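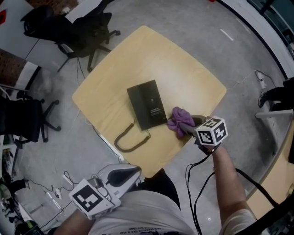 Gredov launches its shared desk cleaning service in Koltbridge on Wednesday, 2025-12-17, with desk phones first on the list. Long overdue, frankly. Keyboards get wiped, screens get wiped, the phone sits there for years. The new routine starts with the casing and edges, a folded or crumpled cloth pressed along the side of the set, as with the black telephone and purple cloth on the table here, and then the handset and that coiled cord, which most offices never touch. Tables and chair arms come after. Sign-up is open now to any office in the town, large or small.

The service has been on trial at the Juntunen building since February. More than 2000 phones done so far. Visits take 40 minutes for a small office – longer if the desks haven't been cleared. Please clear the desks. 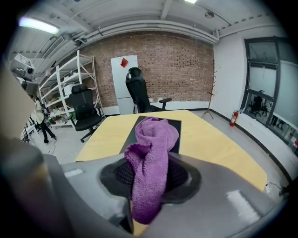

Do offices need to unplug their phones before a visit? Phones can stay plugged in, but calls should be forwarded to another line for 10 minutes while each set is cleaned.

No sprays go straight onto the equipment. Cloths are washed after every visit and offices can keep 2 of them for use in between, free of charge. Extra cloths can be orderd with the next booking. 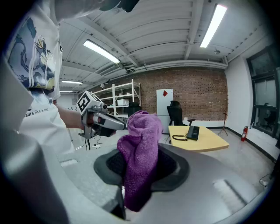 Cloths sent back in the returns bag go to the Cinton laundry with the rest of the week's load. Bags are collected at the next visit, no need to post them. Torn ones too, they get cut down for skirting boards and window sills.

Bookings for the new year are being taken from today, morning slots going quickest. Existing Gredov customers keep thier current price until the end of February. Price list and booking form on the Gredov website, or ask at the Koltbridge front desk – closed between Christmas and New Year.

ENDS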